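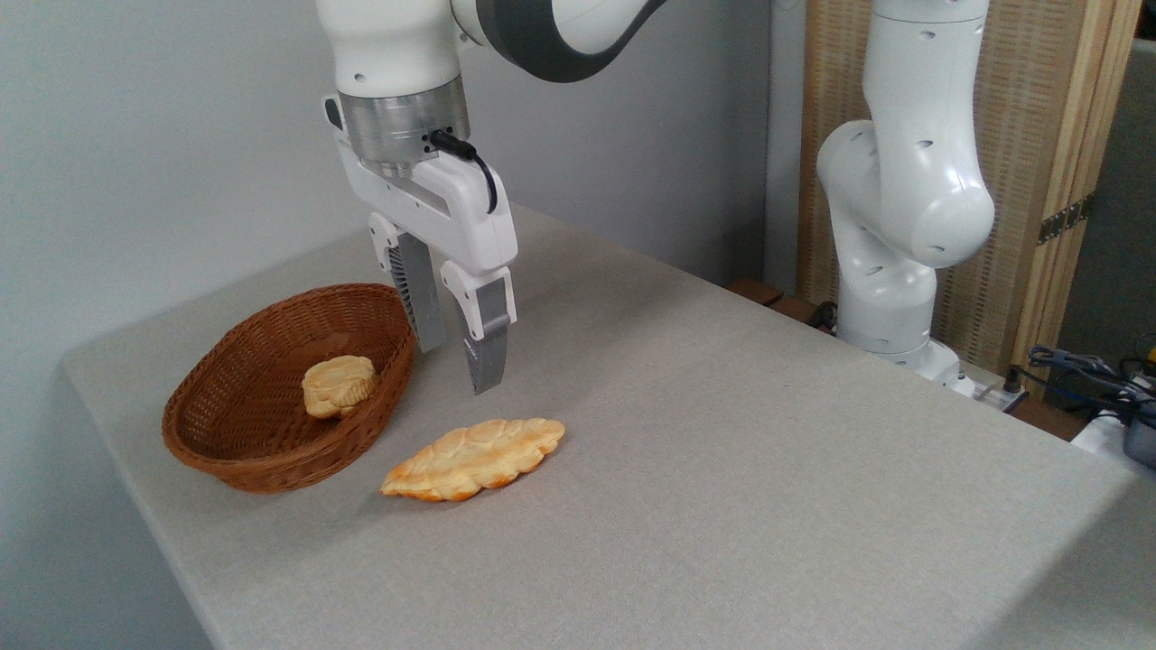

Can a Machine Put the Bread Away Yet?

Filed under: Home & Work, Robotics

The question of whether machines are ready for household chores is usually put in terms of laundry and dishes. I should like to put it in terms of bread. A small bun already in a wicker basket, a larger loaf on the cloth beside it, and a gripper standing open over the table: few tasks in a kitchen are simpler for a person, and few are more useful for judging the present state of the art.

The difficulty lies in the variety of the goods. A bolt has one shape, and a fixture can be made to suit it. A loaf is long or round, firm or soft, and its crust is uneven along its whole length. Two fingers that close too lightly will drop it, and two fingers that close too hard will leave a dent that any customer would notice. The basket adds a further problem – its rim stands in the path of the arm, and the final motion must clear it before the bread is released.

In July I reviewed the trial notes kept at Flivness, where the chore was limited to clearing bread from a table into a basket. The notes cover 200 attempts over 3 days. Most failures were recorded at the grasp, with the loaf turning between the fingers as it was lifted. Placement was the stronger half of the work. Speed was not treated as a measure, and in my view that was correct. A slow machine that finishes the job has a place in a bakery before opening hours; a quick one that must be watched does not.

The position at Hakmont is different. Its packing line handles around 400 trays in a shift, and the trays are identical. Automation there is well established and requires little discussion. The bread counter in the same building is still served by hand, and the managers have no plan to change this before the present equipment is replaced.

For the household, my assessment remains cautious. Single chores, set out on a clear table with known objects, are within reach. A whole kitchen on a Sunday morning – with crumbs, a cloth that shifts and a basket moved by a child – is a separate matter. I would advise readers considering a purchase to ask for the full record of attempts, including the failed ones, and to ask who reset the table between them.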